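About us | Testing & Trials | Skimgate

Skimgate tests grippers, arms, wrist cameras and controllers for people who are thinking of buying them and would like a second opinion before the invoice arrives. We don't make any of these things, and we don't sell them. We are paid by the buyer, a fixed fee agreed at the start, and the fee is the same if we say yes as if we say please don't.

We began as the back half of a food packing consultancy called Primamia. Clients kept asking which gripper they should get, and Primamia kept giving them the answer consultants give, a long table with ticks in it. The ticks came from the brochures. One June a client rang to say that the gripper with the most ticks had spent its first shift turning soft fruit into something closer to jam, and would we like to come and look. We went and looked. Shortly afterwards we bought a secondhand arm and stopped using tables.

The arm is called Ryu. It was called that when we got it, on a strip of label tape stuck to the elbow, and removing the tape seemed rude. Ryu has now carried 204 different end tools, from plain two-finger parallel jaws to a suction cup that sounded like a bored teenager. Two newer arms have joined it since, both faster and both better behaved. Most visitors still ask to see Ryu.

A standard trial takes four days. On the first we fit the gripper, which the leaflet will have said takes minutes, and read whatever manual came with it. On the second and third we pick things up and put them down again, up to 3000 times, using the client's own goods where they can be posted and the nearest shop's where they can't. The fourth day is for writing up, and for the argument about what counts as a drop. (If it leaves the fingers before we asked it to, it's a drop. Landing somewhere convenient doesn't help.)

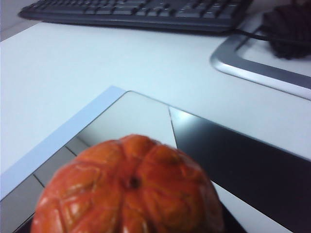

We have strong feelings about test objects. Makers like to demonstrate on cubes, and a cube will flatter anything with fingers. Our shelf leans towards produce, bagged goods, shiny surfaces and items with no obvious middle. We also like to work on ordinary desks with ordinary clutter on them, as that is where a good many of these machines end up. A camera that can only find an object against a plain green mat has told us something useful, though seldom what its maker hoped.

Wrist cameras get a separate report. We check how close an object can come before it goes soft, what glare does to the picture, and how much the camera can still see once the fingers have closed. Depth cameras are asked the same questions and tend to be more upset by glossy black. Controllers are judged on slightly different lines: how long they take to set up, how they behave when a cable is pulled out mid-move, and whether the error messages were written by someone who wished us well.

Our reports are short. There is a page of results, a page of what went wrong, and a recommendation in one sentence. We keep the raw logs and the video, and clients can have both. Makers are sent the results before the client signs off and have a right of reply, which some of them use at length.

Not everything goes smoothly. Our own scheduling software, Panness, was written in-house over a long weekend and it shows. It once booked the same gripper on to both of the newer arms and then marked the job as complete. We have fixed that fault and found others.

Visits are welcome by arrangement, and you can bring your own awkward object. Trial slots after the summer open for booking on 11th May. Please send the make of the gripper, the thing you want picked up, and how upset you would be if it were squashed.

Filed under: About us, Robot trials, Grippers and cameras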